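Packing small things into soft pouches

If your bag is anything like mine was, the bottom of it is a sort of compost heap: receipts, one glove, a box of something you bought and forgot. Soft fabric pouches sorted that out for me, and I'm so keen on them now that I've probably become a bore on the subject! They weigh next to nothing, they squash into whatever gap is left, and you can pick a pattern cheerful enough to spot at the bottom of a dark rucksack.

What you need: a pouch, a clear bit of table, and whatever small boxes you want to put away.

1. Empty the pouch and turn it inside out over the sink. Crumbs love a seam.

2. Turn it back and lay it flat, then run your hand from the closed end towards the mouth so the corners fill out. Thin fabric likes to cling to itself and you'll get a nasty bunched-up bit at the bottom if you skip this.

3. Open the mouth wide and hold one side of it up. A floppy pouch folds shut the second you let go, so keep hold until the first thing is properly in.

4. Put boxes in before anything loose. Tilt the box and let one end go down first, behind the front panel, then ease the rest after it.
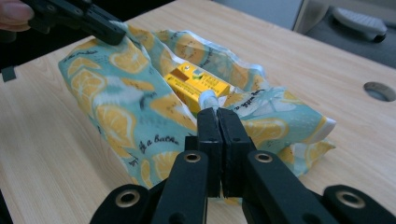
Boxes with square corners are the ones that catch. If yours does, don't shove - lift it out a little, shake the fabric down, and try again. I've torn a perfectly good lining by being impatient with a box of plasters (the pouch came from the Saturday market in Bellisden and I still miss it).

5. Fill in round the box with soft or bendy things. Tissues, hair ties, a rolled pair of socks. Stop while the sides still have some give in them.

6. Gather the top loosely and give the whole thing a gentle squeeze. If you can feel a corner poking out, turn that side towards the middle of your bag.

And do go for a fruity print if you see one! Yellow slices on a pale blue-green sort of background are my favourite, and they don't mind a crease at all. A plain pouch looks sad when it's crumpled, but a busy one just looks lively. 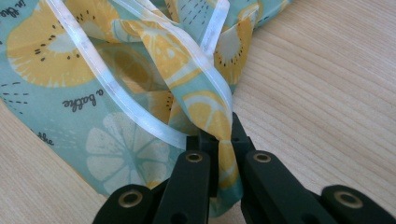

Gornent, April 2022

A small addition after a weekend of repacking everything for a trip. I now keep the pouches empty between outings, and I give them a quick wash by hand in cool water, then peg them up by the closed end. Mine go back in the drawer folded in half, never scrunched, though they come out scrunched anyway. The next big sort-out is in September, when the winter bag comes down from the loft.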